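Mavorlow Manipulation Course

The Mavorlow Manipulation Course is a one-semester student project course in robot handling, offered each September by the Trolis technical school. Teams of five collect demonstrations of simple tabletop tasks with hand-held grippers and use them to train a control program for a fixed arm.

Each team must submit 100 accepted demonstrations per task. A demonstration is rejected if the object leaves the table or the recording is interrupted.
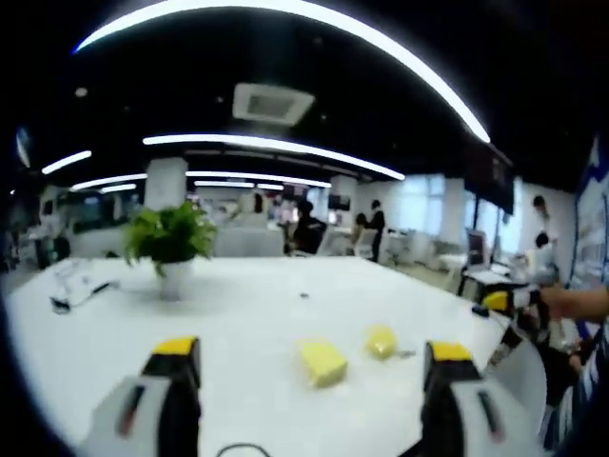
Grading is based on a final trial of 40 attempts, scored by the Seixas method, in which a partial grasp earns half a point. Written reports count for the rest of the grade. Teams may share recordings but not trained programs.

The course replaced an earlier class on line-following vehicles. Recordings are kept in the Fonach archive, which held 177 task sets as of 2019-12-21.

See also: Fonach archive; Seixas method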